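Home Notebooks Projects People Contact

We use cookies to remember your reading preferences. Accept / Manage

Workshop notebook, Ploltodow march reports, Monday 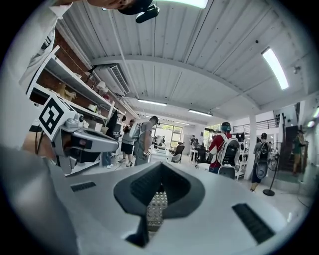
When does a death go into the march file if the person died weeks later?

It goes in when a hospital, a coroner or the family ties the death to an injury from the march itself, and it is filed under the date of the injury with the date of death in its own column.

I'm writing that out at the top so I stop having the argument with myself every time a late one comes in. We had been doing it two ways. The Remby batch was filed by date of death, all the way through, and the Cudthorpe batch by date of injury, and when I sorted the combined sheet this morning the march seemed to go on into the following month, which gave me quite a turn before my first coffee. I've changed the Remby rows over. The old dates are kept in the notes column, so if anybody hates this we can go back.

Where we stand: 279 clippings and bulletins scanned and typed in, which come down to 158 separate reports once the wire copy is merged. The wire copy is a nuisance, I have to say. The same four paragraphs turn up in six papers with the ages changed and a street name spelled three ways, and if you aren't careful one man with a broken wrist becomes a small crowd of men with broken wrists. I've been merging on place and hour first and only then looking at the name. Going by name first was a mistake in the pilot and I'd rather not repeat it, much as I enjoyed the afternoon I spent with the spelling list (I did, a little).

Of the merged reports, 58 mention an injury to somebody. In 20 of those the paper names a hospital or a clinic. The rest say things like "received treatment" or "was taken away," and I've left those marked unknown even where it's tempting to guess. "Taken away" bothers me particularly, as in two of the Kinsella bulletins it plainly means arrested, and in another it plainly means an ambulance. So I've split that code: TA-med, TA-pol, TA-unk. Please use TA-unk freely. It isn't a failure to use it, and I'll be much happier reading a sheet with lots of unknowns in it than one where we were all feeling decisive.

Spent the middle of the day on the bridge. Every account agrees there was a push at the bridge and there the agreement stops. The Kinsella bulletins put it before the speeches, the Remby paper puts it after, and the Cudthorpe weekly, bless it, has it in both places in a single article. I laid the three out side by side and tried to hang them on anything with a clock attached. The best I found was the last bus, which two of them mention and which the printed timetable has leaving at 5:40. The weekly says the crowd was "already thick at the rail" when the bus couldn't get through. If I trust that, the push comes after the speeches and the Kinsella order is wrong, or else there were two pushes, a small one and a bad one, and each paper only wrote down the one its reporter was standing near. I lean toward two. I haven't coded it that way. It's down as one event with a time range and a long note, and I'd love for somebody else to read the three cold before I say any more about it and spoil your eye.

Wording. I went back and forth on "protester," "marcher," "demonstrator" and "rioter," all of which appear, often for the same people a few days apart. We keep whatever the source says in the quote column and use "participant" in ours. Same thing on the other side: source wording in the quote column, "officer" in ours, and "officer, off duty" only if the report says so. Bystander is the hard one. I've had a shopkeeper coded as a participant all week on the strength of a single caption, and the follow-up piece says he was pulling his shutters down. Changed him over, and felt bad about it.

Also the occupations. Papers love an occupation, and they love it even more if it's a surprising one, a retired soldier or a choir teacher. I'd been leaving it blank for everyone else, and then the sheet looks as if half the march was retired soldiers and choir teachers. There's a new column now, "occupation given by source," yes or no, and you fill that before you fill the occupation. A small thing but I think it'll save us from writing something silly in the summary.

Things that went wrong today: the second scan of the Remby June pages came out with the inside column missing on every left-hand page. I'd flattened the volume as far as I dared. It needs the cradle and a slower hand, and I'll redo them when the reading room will have me back. Until then please don't code from those scans, even the ones that look complete, as a couple of them break off at the end of a sentence and you'd never know there was more.

Left to do. Finish checking ages, where a birth year is given in one report and an age in another. Write to the Cudthorpe weekly about whether they kept their reporters' notebooks, which I keep putting off and there's no good excuse for it. Reread the late deaths under the new rule, with the hospital line copied in full. The family notices haven't been touched at all yet, and they're in the gray box under the window, in no order that I can make out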